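Setting Up Customer Text Reminders in Rukia
By Vivek Chaudhary
December

Welcome back! If you've been following along, your shop's account is already open and your opening hours are saved, and now we get to the part that most owners tell me they were looking forward to in the first place: having Rukia send friendly text reminders to your customers so you don't have to sit there with the appointment book and a phone. Set aside 20 minutes and a hot drink.
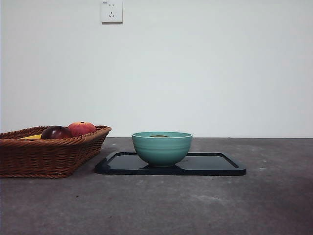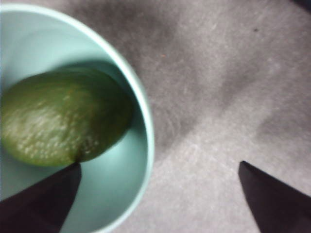
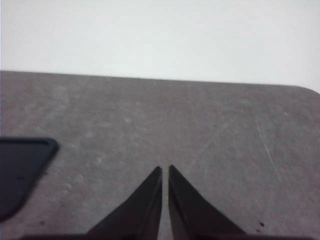
Before you start

You'll need the owner login for your account. A staff login will let you look at the reminder screens but the Save button stays gray, and I have had many a puzzled phone call on that subject. You'll also want your customer list as a plain spreadsheet file, with one customer per row and the cell phone number in its own column. If your list is still on paper cards, that's fine too, you can add people by hand as they come in and skip step 3 entirely.

Note: Rukia accepts up to 2000 customers in a single file. If you have more than that (good for you!), split the list and bring the files in one after another. The order doesn't matter.

Caution: Only text people who have agreed to get texts from you. A phone number scribbled on an old receipt isn't permission. If you aren't sure whether somebody said yes, leave the Agreed column blank for that person and Rukia will keep them on the list without sending them anything.

Turning reminders on

1. Sign in and open the Messages tab. On a phone it's tucked inside the menu in the corner; on a computer it sits along the left side, under Bookings.

2. Choose Reminders, then Start. You'll be asked for a sender name. Keep it short and make it something your customers would know at a glance – the name on your sign is usually better than the one on your tax papers. One of our earliest shops, Fabbri, put in their full legal name and spent a week answering texts that said "who is this?"

3. Bring in your list. Press Add File, pick your spreadsheet, and wait for the preview to come up. Rukia shows you the first few rows with a guess at what each column holds. Look it over slowly. If it has mistaken last names for street names, tap the heading and choose the right one from the list. When everything lines up, press Accept.

4. Check the skipped rows. Any row with a missing or too-short phone number goes into a little list called Needs a Look. You can fix them right there or come back another day. They won't hold up the others.

5. Write your message. There's a ready-made one if you'd like to get going, and you can always change it later. If you write your own, leave the words in curly brackets alone, because those are the spots where Rukia drops in the customer's first name and the time of the booking. I'd also suggest reading it out loud once. Things that look perfectly polite on a screen can sound awfully stiff when you hear them.

6. Pick when it goes out. The usual choice is 2 days before the booking, and I'd stay with that unless you have a reason to change it. Shops that book same-day only can choose a time of day instead.

7. Set your quiet hours. This is a separate switch, and it's off to begin with, so please don't skip it. With quiet hours on, any reminder that would have gone out late at night waits until the next morning. The clock it uses is the one in your shop's settings, so if you set up the account while traveling, double-check your time zone under Shop Details.

8. Send yourself a test. Press Send Test, type in your own number, and give it a minute or two. If the text reads the way you want, go back and press Turn On. The bar at the top goes green and you're in business.

Note: The test always uses a made-up name and booking time. Please don't worry if it greets you as somebody else.

When customers answer

A customer who replies YES is marked as confirmed on your Bookings page. A customer who replies STOP is taken off reminders right away, and you can't put them back yourself; they have to text START to your number. Anything else they write lands in your Inbox like an ordinary message, so do peek in there now and then, particularly on a Monday, when the weekend's replies will have piled up.

Caution: Turning reminders off doesn't cancel messages that are already waiting in line for the day. To clear those, open Waiting and press Clear All before you flip the switch.

If you use Urnamness for your bookings

Rukia can read your Urnamness calendar, so you don't have to type things in twice. Go to Connections, choose Calendar, and sign in with your Urnamness details when the window pops up. The first round of copying can be slow if your calendar goes back a long way, and you may leave the page while it works. One thing to know is that changes only travel in one direction. If you move a booking in Rukia, it stays where it was in Urnamness, so pick one place to make your changes and have everybody on staff stick to it.

If a reminder doesn't arrive

Look in Sent first. A message marked Delivered reached the phone, and the customer may have it filtered in with unknown senders. A message marked Failed will be tried 3 times before Rukia gives up on it, and after that the number moves to Needs a Look. Landlines are the most common cause by a mile.

The next section covers coupons and birthday messages, and it uses the same customer list you've just brought in.

Comments

rerkora_nails: Quiet hours being off to begin with got me good. Thank you for putting it in the steps this time.

Dot: My preview put everyone's zip code in the phone column. Changed the heading like you said in step 3 and it went through fine.

salonbythebridge: Is there a way to have two different messages, one for new customers and one for regulars?

Vivek Chaudhary: Not yet, I'm afraid – it's one message per shop for now, but I've passed your request along!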